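Lasar Tapered Cup, light blue / pink
Item 574
Supplied by Flavo, Likville

Overview
The Lasar is a reusable plastic cup for cold drinks, sold singly or in sleeves of 20. It has a matte outer surface and a rounded rim, and narrows slightly towards the base. The base is flat and stands level on a table or tray.

Specification
Material: plastic, coloured throughout
Capacity: 200 ml to the fill level
Finish: matte
Colours: light blue, pink
Sleeve quantity: 20
Minimum order: 5 sleeves, colours may be mixed

Use
Suitable for water, squash, milk and fizzy drinks. Not for hot drinks, microwave or oven. When filling from a can, pour slowly against the inside wall to keep the froth down. A standard can holds more than one cup, so allow two cups per can where the drink is to be shared.

Cleaning
Top rack of the dishwasher, or by hand in warm soapy water. Do not use scouring pads – they polish the matte finish and leave shiny patches. Dry fully before stacking. Cups stacked wet can stick, and should be eased apart under a warm tap.

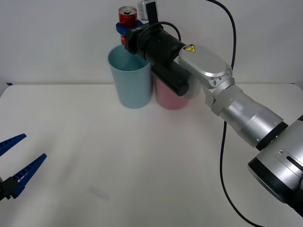
Light blue and pink cups side by side, with a red drinks can over the light blue cup.

Ordering
Quote item 574 and the colour. Orders received before noon on Thursday leave the Likville store the next working day. Mixed orders are packed by colour, one colour to a sleeve. Lids are not made for this cup; for a lidded version see the Chuensuk range.

Trade enquiries: Retno Teoh
Returns and damaged sleeves: Dewanti Osman. Please keep the outer carton until the claim has been settled.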